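Slow lookup formulas in shared workbook

clitum40
My workbook has 305 rows in the first sheet and 400 in the second, and each change takes very long to calculate. I use VLOOKUP with whole columns.
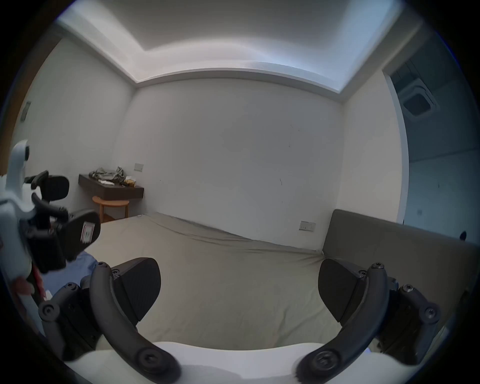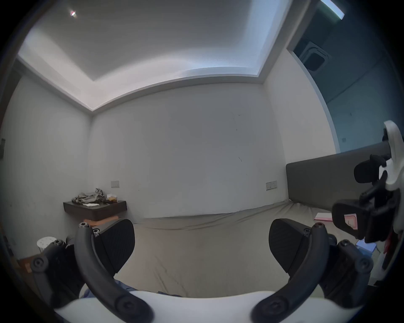 The file is shared with 2 colleagues, so I cannot use macros.

rendico
Please limit the range to the rows you have. Whole columns are the problem.

pawlak_k
I do not agree. With such a small sheet the columns are not guilty. Do you have TODAY or OFFSET somewhere?

clitum40
Yes, OFFSET in 40 cells.

pawlak_k
Then replace it with INDEX first.

rendico
I would still change the ranges too.

clitum40
I changed only OFFSET and it is much faster now. I will try the ranges in October.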